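Re: [prelulwood-allotments] Beans, and what to do with too many of them
Thu 27 July
Posted by the list secretary

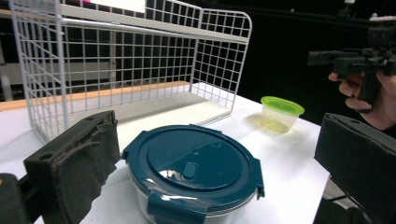
Thanks to everyone who replied off list. I'll answer the main points here so they are in the archive.

> We have picked runner beans every day this week and the freezer is
> nearly full. Do you blanch yours first or put them in raw? Last year's
> went in raw and by Christmas they tasted of hay. Also, is it too late
> to sow more dwarf beans on the lower plots?

Blanch them. I slice mine on the slant, give them 3 minutes in boiling water, then straight into a sink of cold. Drain well and dry on a tea towel before they go in the freezer. The hay taste is what I got too in the years I skipped this. Small portions are best, as a big lump takes an age to thaw.

If you are going to salt them instead, use plain cooking salt. My mother did it in layers in a crock and they kept all winter, but they need a long soak and I can't say I miss them.

On sowing: the lower plots get frost early, so I would have said the first few days of August at the very latest, and only with a quick variety. I put in a row of 25 last summer on plot 7 and had 4 decent pickings before the cold got them. Water the drill before you sow, not after - the soil down there caps badly.

Two other things. The Brokgate tap is dripping again, so please turn it off hard. And anyone with spare beans can leave them on the bench by the shed before seven in the evening. Please don't leave marrows, we still have the last lot.

Slicer blades: the Stitix ones fit the old handle, the Voß ones don't.

Recent messages on this list
- Blackfly on broad beans
- Brokgate tap (again)
- Water butts, two going free
- Re: Onions bolting
- Key for the lower gate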